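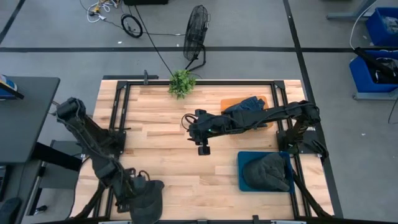
Isham Knitwear: Hats & Headwear Team

The Cisell Beanie, dark grey

I've been on the hats team at Isham for 7 winters now and this is the one I pull on when I'm walking to the bus and haven't looked in a mirror. It's the dark grey knit one lying on the teal mat, and yes, it does lie that flat! No bobble, no badge on the front, no clever fold you have to learn. You put it on your head and off you go.

The yarn comes from Ebrahimi, a small spinner we've bought from for years, and it's a wool and cotton mix. I wanted all wool, if I'm being fussy, but the rest of the team have itchy foreheads and I was outvoted. They were right (don't tell them). It's soft enough that I forget I've got it on, and I've sat through a whole dinner in it more than once.

Sizing

One size, and it stretches. My head is on the big side and my daughter's is tiny, and we both wear the same one, though she turns the edge up twice and I don't turn it up at all. If you like a snug fit, fold it once. If you've got a lot of hair, leave it down and let it sit towards the back.

Colours

We do it in five: dark grey, oatmeal, moss, brick and a blue we call Stanau after the lake. Dark grey sells out first every single year, so if that's the one you're after I wouldn't hang about until the first frost. We made 4,000 Cisells this time across all the colours and I still think we should have done more grey. The next lot is due in March, a bit silly for a woolly hat, but there you go.

Washing

Cool wash, inside out, with other dark things. Then pull it gently back into shape and dry it flat on a towel or a mat, please, not on a radiator and not pegged up by the edge! I pegged mine once and ended up with two little ears that took three more washes to go away. It may shed a bit of fluff the first time, and that soon stops.

If it bobbles, a cheap comb sorts it out. Mine gets done at the end of the season while I'm watching telly.

Sending it back

Hats are odd things to buy without trying on, so if it doesn't suit you, post it back to us unworn with the tag still on and we'll swap it or refund you. Parcels go out every Wednesday afternoon, so order by noon that day if you want it in that week's post. Pop a note in the order box if it's a present and we'll leave the price off the slip.

Goes with: the Cisell scarf (same yarn, same five colours) and the Stanau fingerless mitts.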